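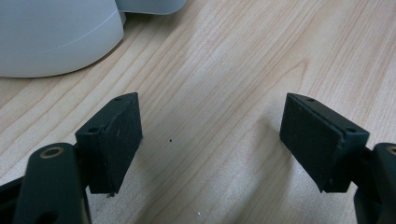

Looking after a light wooden table

Category: Home > Furniture care

Light wood shows everything, so a table like this needs a quick wipe most days and a proper clean now and then. The method below is for oiled tables. If yours is varnished or lacquered, do the washing part and leave out the oil.

You will need two cotton cloths, a bowl, washing-up liquid, fine sandpaper and a clear furniture oil. We use the Willwood one, but any clear oil sold for indoor furniture will do.

Cleaning

Take everything off the table. Brush away crumbs and grit with a dry cloth, going along the grain, or you will drag them across the surface and scratch it.

Put a small squirt of washing-up liquid in a bowl of warm water. Wring the cloth out until it stops dripping. Wipe the whole top, including the edges, then go over it again with clean water. Dry it straight away with the second cloth. Leave it overnight before you oil it.

Rings and rough patches

Water can raise the grain and leave it feeling furry. Rub lightly with 200 grit paper, always along the grain, and stop as soon as it feels smooth. Do a wider area than the mark itself so you don't end up with a dip. Don't try this on veneer. Wipe off all the dust.

Oiling

Test the oil underneath first, as it can turn pale wood yellow. Open a window. Pour a little on to a cloth and rub it in thinly. Wait 18 minutes, then wipe off anything still sitting on the surface. Sticky patches later on mean too much was left behind.

Give it a day before a second coat, and keep hot cups off it for 2 days after that.

Lay oily cloths out flat outdoors to dry before binning them. They can catch fire if left screwed up.

Ours gets oiled every May and again before winter.

Last updated 01/02/2022

91 shares

Cudthorpe Home uses cookies to remember your settings. Accept | Manage cookies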